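1/ Small safety report from our Fuvley sorting project. On December 7, 2025 we stopped the simulator runs after 400 of 1,000 trials.

2/ The force limit on the right hand was never loaded. The log showed 67 grips above the limit, and no alarm came.

3/ The cause was my mistake. I renamed one settings file in May, and the program silently used an empty one. Now it refuses to start without limits.

4/ Please check this before you move to real hardware.

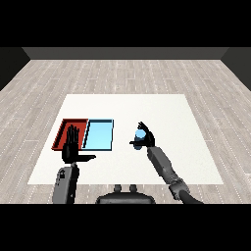
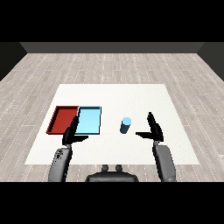 Fuvley in simulation, with the red and blue trays and the blue cylinder.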